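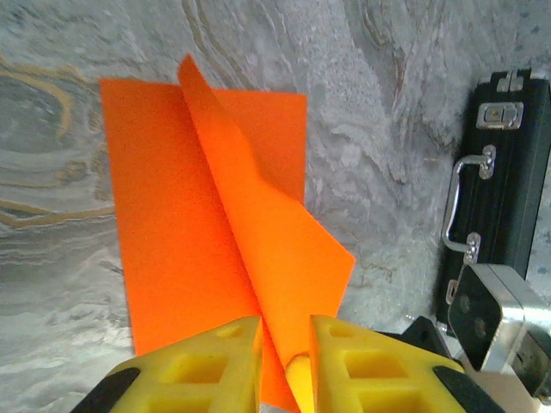 An orange sheet, partly folded over, on a grey marble-patterned surface.

Campaigners call for quiet fireworks at Amdale racecourse

26 Apr 2025

Animal welfare campaigners handed out leaflets to racegoers at Amdale racecourse last night, asking the course to switch to low-noise fireworks for its summer evening meeting.

Members of Quiet Skies Bornport stood outside the main entrance as the gates opened for the evening card. They gave out 200 leaflets and pairs of foam ear plugs, each pair in a small paper bag printed with the words "Your dog can't wear these".

The group wants the racecourse to drop the display that closes its August meeting, or replace it with fireworks designed to make less noise. It says pets, farm animals and horses in nearby fields are frightened by the bangs, which can be heard on the far side of Bornport.

Adjoa Ofori, who started the group after last summer's display, said most people had stopped to talk.

"We were expecting a few rude comments and we did get one or two," she said. "But a lot of people who go racing have animals at home. One man told me he sits in the car with his dog and the radio on every year until it's finished. He took a leaflet for his neighbour as well."

Ms Ofori keeps two ponies on rented grazing off Yeoh Lane, less than a mile from the course. She said one of them went through a fence during last year's display and needed treatment for a cut leg.

An online petition set up by the group had 343 signatures yesterday afternoon. Of those, 183 came from people who gave a Bornport address.

The racecourse said it had met the campaigners once and would meet them again before the summer programme was confirmed. A spokeswoman said no horses were kept in the stable block during the display and that the last runners left the site before it began.

"The fireworks are a popular part of the evening and families tell us they look forward to them," she said. "We already write to the homes closest to us with the date and the start time. We are happy to look at what else can be done, and that includes the type of firework we use."

She added that the display lasted seven minutes last year, shorter than in the past.

Videtti, the firm that runs the display, said quieter fireworks were available but did not reach the same height, and that a show made up only of these would be hard to see from the lower enclosure. It has offered to put together a mixed display – quieter effects for most of the show, with a smaller number of louder ones at the end – and to let the campaigners hear samples beforehand.

Ms Ofori said the group would accept the invitation, although she was not keen on a loud finish.

"It's the sudden ones that do the damage," she said. "If it's quiet and then there's a big bang at the end, I'm not sure a pony sees that as an improvement."

Racegoers had mixed views. One woman on her way in said she would miss the display if it went, but would not mind if it was quieter. Another said a single night a year was not much to ask.

The group plans to hand out leaflets again at the next evening meeting.

Contact the newsdesk | © 2025 Bornport & Amdale News. All rights reserved. | Back to top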